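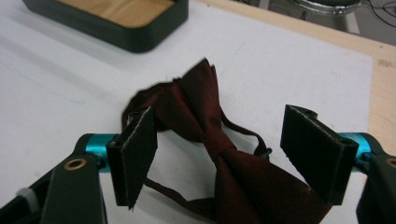 Cillian Fahy asked, at the close of the previous session, why weather services still release balloons twice a day when satellites already measure temperature and moisture from orbit, and whether the balloon would be dropped if the network were being designed today. The question is a fair one and is taken up in the second part of these notes.

Introduction to Weather Observation
Handout 6: Upper-Air Soundings

Reading before the session: Abbasi reader, Section 16, through page 77. Students who have not yet opened a Plosetti account should do so before the lab, as the plotting exercise cannot be completed on paper.

1. What a sounding is

A sounding is a record of how conditions change with height above one place. The usual instrument is the radiosonde, a small package of sensors and a radio transmitter carried up by a balloon filled with hydrogen or helium. The sensors measure temperature and humidity directly. Pressure is either measured by a sensor or worked out from height, depending on the model in use. Wind is not measured by a wind sensor at all. The balloon drifts with the air around it, so its change of position from one moment to the next gives the wind speed and direction at that height. On current instruments the position comes from satellite navigation signals. Older systems followed the package with a ground antenna or by radar.

The balloon expands as it climbs, as the pressure outside it falls. A good flight may reach a height of almost 20 miles before the balloon bursts. The package then comes down, often under a small parachute. Most are never returned.

The standard times for release are tied to midnight and noon, Coordinated Universal Time. Stations release somewhat ahead of these times so that the flight is under way at the standard hour. Because the clock is shared and local time is not, a midnight sounding may show early evening conditions at one station and midmorning conditions at another. Students comparing stations at different longitudes should convert to local time first. Marks were lost on this point last term.

2. Balloon and satellite compared

A satellite sounder does not touch the air it measures. It receives radiation that has left the surface and the atmosphere, in many separate channels. Each channel responds mainly to a layer of some depth, and the layers overlap. A temperature profile must therefore be worked out from the readings by calculation, and the result is smooth. Thin features tend to be blurred or lost.

The balloon has the opposite character. It gives fine detail in the vertical but samples one path only. The nearest neighboring station may be several hundred miles away, and over the oceans there are very few stations of any kind. Satellites supply the coverage that balloons cannot.

Three matters bear on the question asked above.

Detail near the ground. A shallow layer of warm air above cold air can decide whether rain freezes on the road or falls as snow. Such a layer may be only a few hundred feet deep. A radiosonde normally shows it plainly, provided that a station is close enough and the release was timely. A satellite sounder may not separate it from the air above and below.

Cloud. Infrared sounders see poorly through thick cloud. Microwave sounders do better, though with coarser detail, and heavy rain affects them as well. A balloon passes through cloud, although its humidity sensor may respond slowly in very cold air or collect ice on the way up.

Reference. Satellite readings contain small steady errors that must be found and removed. Radiosondes, along with certain other measurements, serve as a fixed point against which those errors can be judged. If the reference is withdrawn, the corrections become harder to trust.

It does not follow that every present station is in the best place, or that two releases a day is the right number everywhere. Aircraft reports now supply many temperature and wind profiles close to large airports, and the case for a balloon beside a busy airport differs from the case for one on a remote island. Students are expected to be able to argue either side in the written paper.

3. Sources of error

Sunlight warms the temperature sensor, chiefly at great heights where the air is thin and carries little heat away. Manufacturers apply a correction. The correction differs between models, and a change of model at a station can produce a step in the record that has nothing to do with the climate. Anyone working with a long record must check the station history before drawing a trend line through it.

A humidity sensor that has become wet in cloud may continue to report moist air after it has come out into dry air. On the plotted chart this appears as a cloud top that is too high or too gradual.

Drift is often forgotten. By the end of a flight in strong winds the balloon may be a long way downwind of the station, yet many charts place every reading directly above the release point. For most classroom purposes this is acceptable. For the comparison exercise in Section 5 it is not, and the position columns must be used.

Finally, the sounding is not taken all at once. The lowest readings and the highest may be well over an hour apart. When a front is passing, the chart combines air from before and after its arrival.

4. Reading the chart

The chart used in this course is the skew-T. Pressure falls toward the top, and height therefore increases. Lines of equal temperature slope up and to the right. Two traces are drawn: temperature on the right, dew point on the left. The dew point trace should never cross to the right of the temperature trace. If it does, there is an error in the data or in the plotting.

Where the traces run close together, the air is near saturation and cloud is likely. Where they stand far apart, the air is dry.

A layer in which temperature rises with height is an inversion. On the skew-T, an inversion leans to the right more strongly than the printed temperature lines do. A trace that simply leans to the right is not necessarily an inversion, and this is the most common mistake in first submissions. Read the temperature at the bottom and the top of the layer and compare the two values.

Winds are shown as barbs at the side. Wind that turns clockwise with height generally points to warmer air moving in, in the Northern Hemisphere. Wind that turns counterclockwise generally points to colder air moving in. The lowest part of the profile should be left out of this test, as friction at the ground turns the wind for a separate reason.

5. Lab exercise

The data are a set of 16 soundings from the Farnudden station, all from July, together with satellite profiles for the same hours. They are stored in the course folder on Onside. Work in the groups already assigned.

(a) Load each sounding into Plosetti and check it for missing levels. Do not fill gaps by hand. Record them in the log sheet.

(b) Mark every inversion below the 700 hectopascal level, giving the pressure and temperature at its base and its top.

(c) Plot the matching satellite profile on the same chart. State whether each inversion marked in (b) appears in it, appears in weakened form, or is absent.

(d) Choose one flight with strong winds aloft. Using the position columns, find how far the balloon had traveled by its last reading, and comment on whether the satellite profile should be compared with air over the station or with air farther downwind.

(e) Write one page on the difference between the two kinds of profile in the flight chosen. Charts do not count toward the page.

Units must be given on every value. Heights may be in feet or meters, but the two may not be mixed within one answer. The exercise carries 20 points, of which 6 are for the log sheet.

Submissions go through Onside and close at noon on the date shown there. Files sent by e-mail will not be graded. Groups that find a fault in the data should report it to the teaching office with the flight number and the pressure level concerned, and a corrected file will be posted for all groups.

6. Terms to know

Dew point: the temperature to which air must be cooled, at constant pressure, for it to become saturated.

Inversion: a layer in which temperature increases with height.

Lapse rate: the rate at which temperature falls with height.

Radiosonde: the balloon-borne package of sensors and transmitter.

Tropopause: the boundary between the troposphere and the stratosphere, normally seen on a sounding as the level where temperature stops falling or falls much more slowly.

Handout 7, on aircraft reports, will be posted once the lab submissions have closed.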